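# Grip release fault, knitwear handling cell, Mesano

December 2018

The cell at Mesano is used to practice handing garments to a robot and taking them back. Over 952 logged handovers the gripper failed to open on command 4 times. No one was hurt. The pictures show a handover in progress and the area next to the table. Notes are by Nataša Petek. 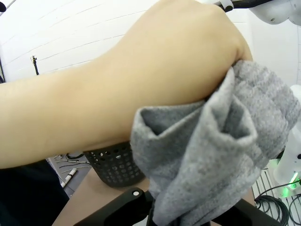 In each failure the release command was sent and acknowledged, but the fingers held their last position. The controller read the pull on the cloth as a slipping load and raised the grip force. Pulling harder made it worse. The operating rule is now to stop pulling, keep fingers above the cloth line, and call for a stop.

Knit is the worst case. It stretches before it loads the fingers, so the force reading comes late. Woven samples gave no faults under the same settings. The slip threshold was last changed in July, when the Florner firmware was loaded, and the old value was not written down.

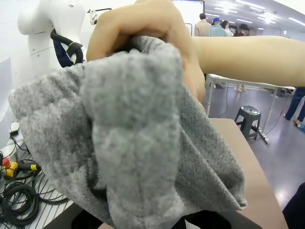 Adel Shawky objected that the threshold is a side issue, and that a release command should override slip control whatever the reading. He also wants the stop control fixed at table height on both sides of the cell.

The override is in test on 2 arms. The stop control request is open with Olex. Until both are closed, handovers run at reduced grip force with a second person at the stop.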